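Minutes of the August meeting, Haltamell shared bench group

The meeting opened at 4:10 in the afternoon in the small room next to the bench area, a little later than planned, as the group before us was still finishing up its cake. Everyone was thanked for coming in the heat, and thanks also went to whoever brought the fan.

1. Minutes of the last meeting

Read and accepted, with one correction: the new drawer labels came from Belden, and the order to Carvalho was for gloves. Apologies to both suppliers, who will never know.

2. Tips and tip boxes

This took up most of our time, and it was a good conversation, if a long one. Over the past quarter we went through 3,687 tips, well above what we had set aside, and there was a friendly back-and-forth over how many of those were really used and how many were thrown out in half-full boxes at the end of the day. The feeling in the room was that we should be topping up racks and finishing them before a fresh one is opened. The green racks are perfectly good for this, with tips going into the holes one at a time, and a few short rows can be gathered into one box.

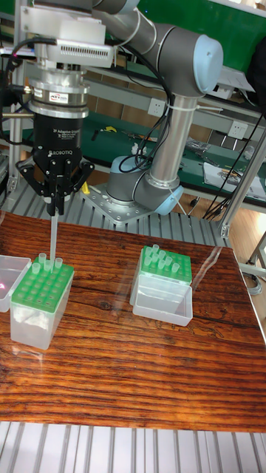 3. Lids

We have 73 boxes on the shelf and, after a very patient search, 13 of them still have no lid. Several members said they set the clear lid down in front of the rack while they work and then forget it when they pack up (it is awfully easy to do, being see-through!). It was agreed that the lid stays on the table beside its own box and goes back on before the box leaves the bench. Carvalho can supply spare lids, but we would like to have one more look in the bottom cupboards first.

4. Keeping the table tidy

There was a lot of warmth for the wooden tabletop, which most of us like much better than the old one, and a general wish to keep it from filling up. We agreed on a limit of 2 open boxes at a time, one to the left and one nearer the middle, so that there is still a bit of room for a notebook. On filling order, some of us like to start from a back corner and others from the front, and after quite some discussion we decided to leave that to each person, so long as the tips stand upright and the empty holes are easy to see.
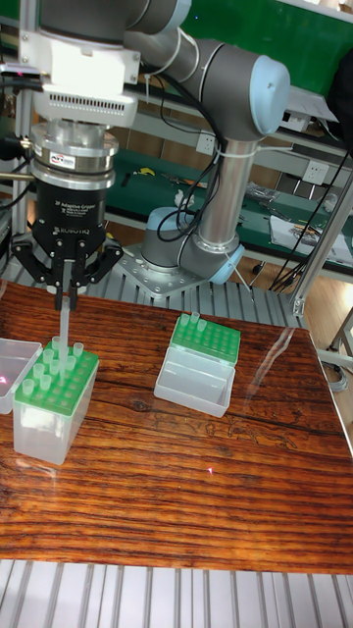 Photo: Haltamell bench group

The question of the Porkico storage trays was raised again. They are sturdy and stack nicely, but they are too deep for the shelf above the sink, so they will go in the hallway closet for now. Anyone who can use one at home is welcome to ask.

5. Other business

The kettle has been descaled and is much happier. Please rinse your own mug. The next meeting will be at the same time, in the same room, and we will try to start at four.

The meeting closed at 5:25.

Contact the bench group | © Haltamell | Back to top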